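I'm looking for home cooks to help me test rice! I run a tiny recipe newsletter called Trokness out of my kitchen in Prevside, and this fall I'm putting together a whole issue on plain, everyday rice (no risotto, sorry, I'll get to it someday).

You'd cook three small batches at home, on whatever stove and in whatever pot you already own, and fill out a short form after each one. I want to know how long you rinsed, how much water went in, and whether you'd serve it to your mother-in-law. Burnt batches count too, so please don't hide them from me.

**What you get:** $100 once all your forms are in, plus your name in the November issue if you'd like it there.

**What you need:** a scale that reads in grams, a medium bowl and a pot with a lid. Each batch starts with 400 grams of dry rice, which you buy yourself, and I pay you back for it.

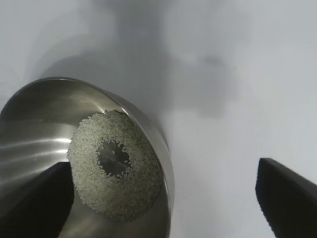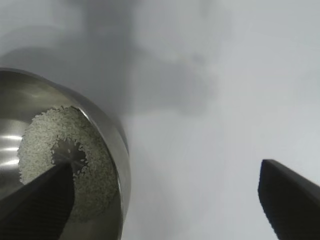

I don't care if you've been cooking for decades or just moved out of the dorms, and I'd love a few people with electric coils because everyone I know has gas. To sign up, drop a note in Box 3182 at the Prevside post office with your email address, your kind of stove and the rice you usually buy.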